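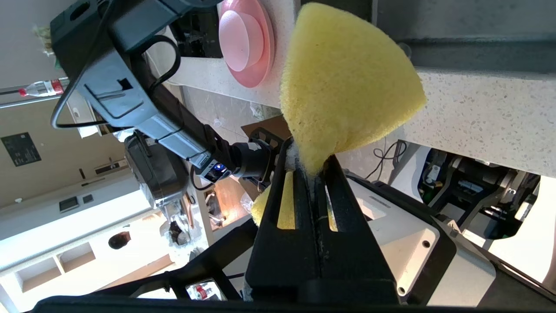
UAV Flight Line Technician
Zoltell, Cleltusdale
Full time, permanent
Reference 1738

We build and fly a long-endurance fixed-wing unmanned aircraft called Lenia, and we need another pair of hands on the flight line. Lenia does survey work over moorland, coast and reservoirs, the sort of long, patient flying that small multirotors run out of battery for. She takes off from a catapult, lands on her belly on grass, and this year she passed 413 hours in the air. We're very fond of her.

The team is small, so you'd see everything. One day you might be fitting a new tail boom in the workshop, the next you're standing in a field at first light watching the wind sock and arguing cheerfully over whether the gusts are inside limits. If that sounds like a good week, please read on!

What you'd be doing

Preparing aircraft for flight and signing off the pre-flight sheet with the remote pilot
Setting up and packing away the catapult, antenna mast and ground station
Charging, storing and logging batteries
Inspecting airframes after landing and repairing what needs repairing (belly landings mean a fair bit of glass fibre and filler)
Swapping payloads, mostly survey cameras and the thermal unit
Acting as observer on flights, once trained
Keeping the maintenance records straight, which matters as much to us as the spannering

Most of our flying is at or below 400 feet and within sight of the crew. We also have trials coming up at a longer-range site, and the technician we hire will be part of those from the start.

What we're looking for

You should be comfortable with hand tools, soldering and reading a wiring diagram. It doesn't much matter to us where you learned — model flying, gliders, motorbikes, the forces, a college course and a shed at home are all fine. You'll need a full driving licence, as the trailer has to get to some awkward places, and you should be happy working outdoors in weather that is flyable but not necessarily pleasant.

Useful, though we can teach any of it:

Composite repair
Setting up autopilots and checking control surfaces
Radio links and antennas
A remote pilot qualification of any level

We use an in-house logging program called Shakya for every flight and every battery cycle. It's a bit quirky and it rewards people who write proper notes. If you're the type who labels cables, you'll get on well with it.
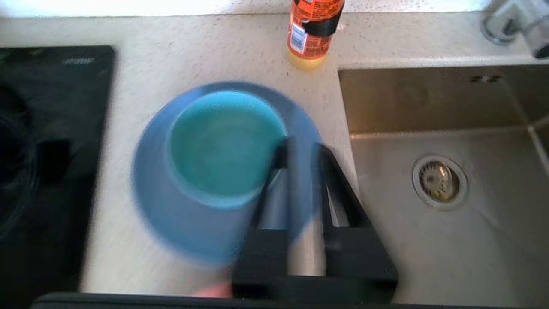 Hours, pay and the rest

The post is 37.5 hours a week. Flying days start early, and when you've been up before dawn you go home early too. Expect some nights away between spring and autumn, with travel and lodging paid. Winter is quieter and mostly spent in the workshop, overhauling airframes and trying out ideas we had in July.

Pay depends on experience and we'll give you the range when you get in touch. Holiday is 28 days plus bank holidays, there's a workplace pension, and boots and waterproofs are provided (good ones).

How to apply

Send us a CV and a short letter, one side is plenty. Tell us about something you've mended or built and what went wrong along the way. Photos are welcome. Please put the reference number in the subject line.

Applications close on November 11, 2024. We'll invite people to Cleltusdale for half a day in the workshop, with a chat, a small practical task and, if the weather's kind, a flight to watch. The start date is in December, but we can wait for the right person to work their notice.

If you're unsure whether you've got enough experience, apply anyway or ring the workshop and ask.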